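Food Storage and Kitchen Science, Unit 5: Citrus After Harvest

Reading for this unit: the Nomura packet, first half. Bring it to lab.

## 1. Citrus does not ripen off the tree

Fruits fall into two groups. Climacteric fruits (pears, bananas, avocados) keep ripening after picking. They give off a burst of ethylene and their starch turns to sugar. Non-climacteric fruits (citrus, grapes, strawberries) don't do this. A lemon picked sour stays sour. Its peel may change color in storage, but that is the green pigment breaking down and says little about the juice.

Know both terms for the quiz.

## 2. Water loss

Most of what people call an "old" lemon is a dry lemon. Water leaves through the peel and through the stem end. The peel has two layers:

- **Flavedo**: the colored outside, with oil glands and a thin coat of wax
- **Albedo**: the white spongy part underneath

Washing at the packing house takes off some of the natural wax, so packers usually put a coating back on. Katsuhiko Nomura's packet compares coated and uncoated fruit from the Grustlow packing house. He weighed 104 lemons at the start of September and again at the end of the month. Skip his statistics section; we will do a simpler version in class.

## 3. Temperature

Lemons are sensitive to chilling. Stored too cold for too long, they get pitted peel and brown staining on the membranes inside. Commercial storage is set warmer than a home refrigerator, often in the low to mid 50s F. At home the refrigerator is still the better choice, as most people use the fruit within a few weeks and drying is the bigger problem.

Keep humidity high. A closed bag in the crisper drawer works.

## 4. Mold

Green mold and blue mold are both *Penicillium* species. They get in through wounds in the peel, so rough handling at harvest shows up later as rot. Take moldy fruit out of the box right away.

## 5. Judging a lemon by hand

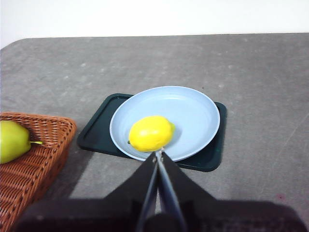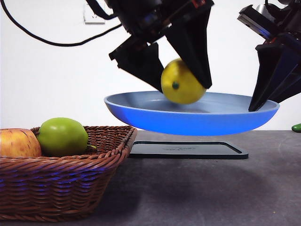 Weight for size is the best single test. Pick up two lemons of the same size and keep the heavier one, which has more juice and usually a thinner peel. Then look at the stem end. The small green spot where the fruit was attached, as on the lemon in the second picture, is worth checking on every fruit: the button tends to turn brown and drop off with age, and stem-end rots start there. Very bumpy skin often goes with a thick albedo. Press lightly, and reject anything with a soft patch.

## For lab

Each bench gets lemons from the Zolness lot. Record starting weight in grams, peel color and stem-end condition. Label the bags before filling them. Sheets go in the Sasaki folder by 5:00.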